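How Does a Workshop Buy Robot Equipment?
Triltent Learning Pages, Lomville – December 2018

Buying equipment for robots begins with a plan. The people in charge write down what the robot must learn to do, and then list everything needed to teach it.

A gripper is a robot's hand. Some grippers can be held by a person, so a workshop usually needs two for each teacher – one for the left hand and one for the right.

The Dadow workshop had 56 items on its first list. Many were small: cables, plugs and chargers. Small things cost money too, and they must be added up with the rest.
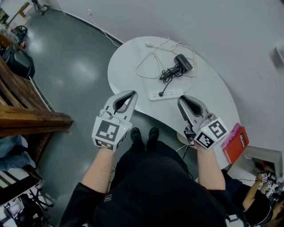 A good budget also leaves something over for repairs. At Dadow, 3 grippers are kept as spares, and new cables are ordered every August.

Before any money is spent, the list is checked once more. Is there enough table space? Are there enough sockets? Only then is the order sent.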